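Durnia cell gets new grip pads and a proper service day

9 April 2023
By the Tutau workshop desk

The small robot arm in the Durnia cell is back on the rota at Tutau, and it has come out of its service in lovely shape! The arm had been running since December on its first set of finger pads, and by last month it was letting go of the smoother parts a bit too easily.

Durnia spends its days lifting small parts off a bench and passing them to the sorting trays. The log showed 2524 pick-ups since the last check, with 13 drops, most of them in the final week. That was enough to book it in.

The job took 3 hours. The old pads came off, the screws were cleaned and the wrist cable was clipped back where it had started to rub. The new pads are from Hamann and have a fine crosshatch pattern, which the day shift has been wanting to try for ages. After that came the part we like best, setting the opening width and teaching the arm its bench height again (slow going, but very satisfying when it lands right). 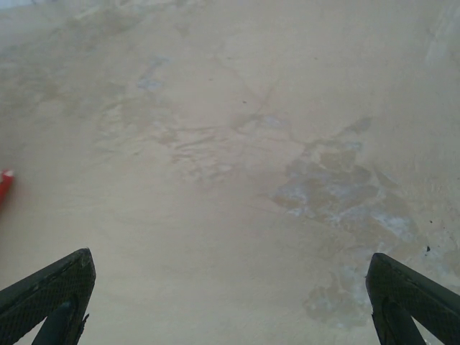 The first test run was 625 pick-ups at half speed, and the arm got through it without a single drop. Full speed comes next, along with a new brush for the wrist camera's cover, which still gets dusty faster than anyone would like.

The sister cell, Rornlow, is due the same treatment. Its pads are already on the shelf, and anyone on shift is welcome to come and help with the fitting.

Contact the workshop desk | © 2023 Tutau | Back to top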